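How to Keep Political Posters, Leaflets and Old Campaign Papers at Home

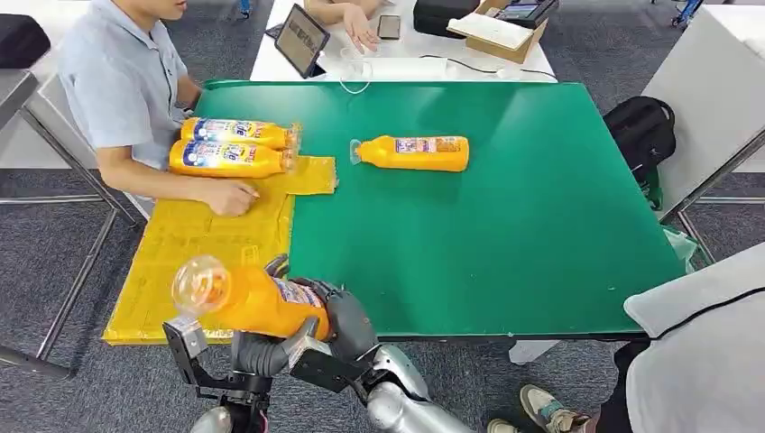 My uncle Mircea Surdu kept everything that came through his door before an election. When he moved to a smaller apartment, the boxes came to me, and with them the question of how to store such paper so it stays readable. I am not an archivist. These are the things I learned by doing them, some of them badly.

Take off the metal first. Staples and paper clips leave brown marks which don't go away. Open the legs of the staple from the back with a thin dull knife, then pull it from the front with your fingers. Don't use the claw remover from the office, it tears the corner.

Newspaper must live alone. If you put a clipping about a speech in parliament next to a white leaflet, the leaflet gets a yellow shadow in the same shape as the clipping. I have one from the Chiriac campaign with a perfect square on it. Put a sheet of acid-free paper between, or make a separate folder for newspapers.

For folded posters, open them slowly in a room that is not too dry. I leave mine on the bed overnight, then put them between two clean sheets of blotting paper with heavy books on top. Leave it for 4 days. Do not iron. I know many people advise to iron on low, but the cheap red ink on these posters moves to the cloth, and the cloth was a good one.

Never use sticky tape for a tear, also not the "magic" type. Wheat paste and a small strip of thin Japanese paper on the back side is better. Jin-sol Koo from the Susance reading room showed me how to tear the strip by hand instead of cutting it, so the edge is soft and you don't see a line from the front.

Where to put the boxes:
- Under a bed in an inside room is good. The attic and the cellar are both bad.
- Not against an outside wall, even if the wall feels dry.
- Lift them a little from the floor. Two flat pieces of wood are enough.
- Don't fill the box until it is hard to take out one folder. Also don't leave it half empty, the papers bend.

Write with soft pencil only, on the back, in the corner: year, town, which party or committee printed it. A ballpoint pen presses through. If you don't know the year, write a question mark and go on. I lost one whole September trying to date a single leaflet about tram fares.

Buttons and badges go in a different box. The pins rust and the rust travels. I wrap each one in plain white tissue, not colored.

If you want to photograph the papers before you put them away, do it near a window on a cloudy day with the lamp off. Shiny posters look better if you stand a little to the side.

Related tips
Getting the cellar smell out of old books
Flattening a rolled map
How to wash a cloth banner by hand
Making wheat paste without lumps
Removing poster glue from a front door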